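WRITERS WANTED – anime & manga section, Grandmont

We need two freelance writers, pretty much now. Old shows mostly. Eighties and nineties, the stuff people rented on tape and half remember.

What you'd be doing:
Rewatch pieces, one a week, 40 lines minimum
Episode guides for the long runners (first up is Porness, all 216 episodes, yes the filler too)
The odd manga review when something gets reprinted

You should know your mecha from your magical girls. Have opinions. Be able to spell character names the same way twice in one article. Japanese is nice to have, not needed. Sub or dub, we don't care, but say which one you watched.

Pay is $40 a piece, paid at the end of the month. Episode guides are split into batches and each batch counts as a piece. Remote, work whenever, just hit the deadline.

To apply send two samples and a short pitch for a show you think deserves a second look. No attachments over email please, paste it in the body. Published or not dosen't matter. Blog posts fine. No plot summaries, we get a ton of those and can't use them.

Send to Gwawr Mathias, anime desk, through the contact form. Put "rewatch" in the subject line or it'll get lost. Closes 5/6/20. First pieces run in August.
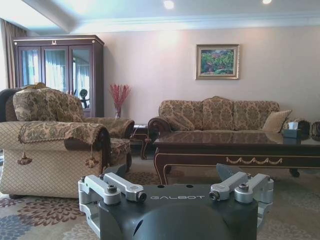

Do I need to own the shows I write about?
We sort out streaming logins for most titles, and discs get mailed to you if theres no other way to watch. Discs have to come back.

Anything else, ask on the form – replies may be slow this week.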